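Product Manager, Groups and Communities
Mutska, Product and Engineering
Full time, permanent. Hybrid or remote within Canada.
Reference 143

Mutska runs a social networking app organized by interest. Members follow topics and post to a public timeline. Since December a limited set of accounts has also been able to open a group, a separate space with its own membership list, posting rules and moderators. The feature is known internally as Yagi and will carry a different name at release.

Yagi is in closed testing with 740 groups. We are hiring a product manager to take it from closed testing to general availability, and to own it afterwards.

The position

You will report to Inès Besson, Director of Product, and work with one engineering team, one designer and a data analyst shared with the timeline team. The position has no direct reports.

The work for the first year is largely known. Group creation is currently by invitation and has to be opened to all accounts in good standing. Posts made in a group can be visible to members only or to everyone, and the control for this is placed where many people miss it. Moderators can remove a post but cannot yet record which rule it broke. Search returns groups by name only. Notifications from groups share one setting with notifications from the timeline, and the two need to be separated before the member limit is raised.

Responsibilities

Write and maintain the product specification for groups, including permissions, roles and the behaviour of posts shared between a group and the timeline.
Set release criteria with engineering and decide whether a build meets them.
Run the staged rollout, by region and by account age.
Work with the Trust and Safety team on moderator tools, reporting queues and appeals.
Review feedback from test groups and turn it into tickets that an engineer can act on.
Keep the public help pages for groups accurate at each release.
Report monthly on active groups, member retention, report volume and moderator response time.

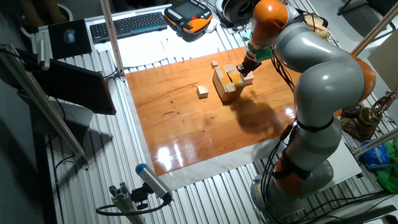 Robotic arm with its gripper on a stack of wooden blocks.

Required

Experience managing a consumer software product through at least one public release.
Working knowledge of permission models. You should be able to read an access table and find the case it leaves out.
Ability to write SQL queries without help for routine questions.
Clear written English. Most decisions at Mutska are made in documents, and meetings are kept short.
Legal entitlement to work in Canada.

Useful but not required

Time spent moderating an online forum, server or group of any size.
Familiarity with ActivityPub or a similar federation protocol.
Written French.
Experience with Durkasis, the system we use for feature flags and staged releases. Training is provided in the first month.

We do not ask for a degree. A background in support, quality assurance or community management is as acceptable as one in engineering.

Conditions

The office is on the second floor of the Tuvberg building and is open on weekdays. Hybrid staff attend 2 days a week, on days set by the team. Remote staff travel to the office once per quarter at the company's expense. Annual leave is 27 days, plus statutory holidays. Extended health and dental coverage begins on the first day of employment. The salary band is sent to every applicant with the acknowledgement of their application.

There is no on-call rota for product managers. You will be expected to be available during the hours of a scheduled rollout, and these are set in advance.

Selection

1. Review of the written application.
2. A call with Minoru Ishida, engineering lead for groups, covering your past work.
3. A paid written exercise. You will be given a short specification with known gaps and asked to return comments on it.
4. A panel interview with product, engineering and Trust and Safety.

Candidates who need an adjustment at any stage should say so in the application or by replying to any message from us. Requests are handled by the People team and are not passed to the panel.

How to apply

Send a résumé and a covering letter of no more than one page through the careers form on our website, quoting the reference above. In the letter, describe one permission or privacy setting in a product you use that you would change, and state what you would change it to. Applications without this paragraph will not be reviewed.

Applications close at 5 p.m. Eastern on Fri 4 February. All applicants will receive a reply, including those not selected for a call.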